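Desktop tower, side panel off
Photos by Padmavathi Salian, Sat 2 January

The memory job on the old office tower. Picture 2606 in the Haltitz album shows the same model closed up.

The gray plastic came first – raised block, small hollow boss near the edge.

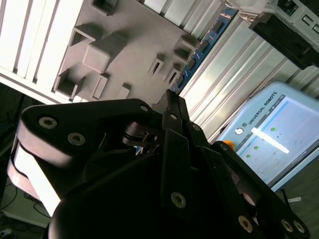
Does the processor have to come out to change memory?
The processor stays in its socket. Only the memory slots are involved.

Next, the green Dell board and the power wires. 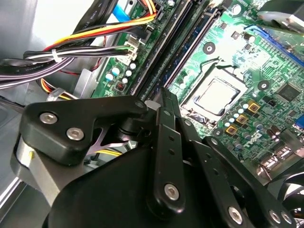

Bare processor in its socket, memory slots to the left.

Last, the whole case on its side on the slatted table.
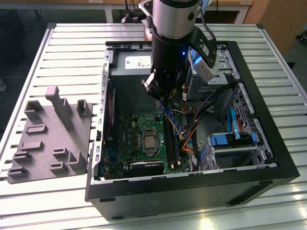

Memory module at an angle over the open case.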